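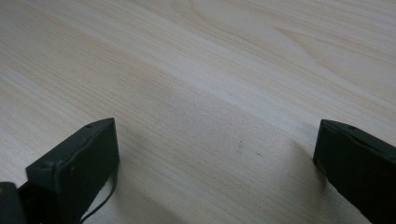 Telmo Figueroa keeps his best table in the middle of the front room at Anwood, where the afternoon light can get at it, and he will not let you put a cup on it until you have run your palm across the top at least once. I did as I was told. It is a pale thing, somewhere between cream and sand, with fine lines that run along slantwise and stay quite well-behaved until they reach one corner, where they suddenly loosen up into arches and long soft loops, like the contour lines on a hiking map. Telmo calls that corner "the weather." He has been selling and mending small furniture for 11 years, and he has a name for nearly every patch of grain in the shop.

I had come to talk about tables, because my own had been driving me up the wall. It is a big dark handsome beast that I inherited from an uncle, and it eats light the way a dog eats toast. By four o'clock in February I can hardly find my pencil on it. My neighbor Osamu Maruyama, who has sat through a good many dinners at that table, told me to go and look at something pale before I bought yet another lamp, and he was kind enough to write the address on the back of a grocery receipt.

A light table, Telmo says, is an honest sort of companion. Every crumb shows up on it, every ring, every little speck of dust that drifted down since breakfast, and you either make your peace with that or you keep a cloth handy. He keeps a cloth handy. It hangs off his belt, and I don't believe he knows how often he reaches for it - twice while he was telling me about the cloth.

Then we got onto baskets, which I hadn't planned on at all. Telmo's view is that a table that gets used every day wants one shallow, open basket on it, and that everything without a home should live in there. Lids are no good, he says, as people only pile things on top of them. Wicker is pretty but it sheds, and it hides whatever falls to the bottom. He likes wire, and he likes it black, so that it draws a clean line against the wood, and he is very fond of the way the shadows fall when the light comes through the squares.
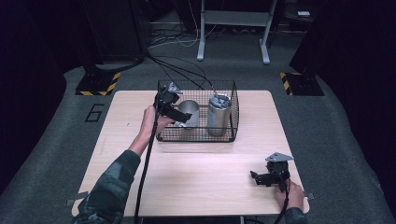
*Black wire mesh on pale wood, with a short silver cup and a taller canister inside. Look for the fine grid of shadow on the tabletop.*

I asked what belongs in a basket like that, and got a longer answer than I had bargained for (I was offered a stool halfway through). Metal goes well with metal, for a start. He would always put a low cup beside a tall canister, so your eye has a step to climb, and he would leave a good bit of the floor of the basket bare. His friend Tatsuya Amano, over at Wada, fills his right up to the brim with string and seed packets and old keys, and the two of them have been arguing about it since the last street fair without either one giving an inch.

I drove home with a basket on the passenger seat and a table on order, 30 inches across, which Telmo has promised me for a Friday but wouldn't say which one. In the meantime the basket is sitting on my uncle's dark old beast, where you can barely see it, with two pencils and a lemon in it.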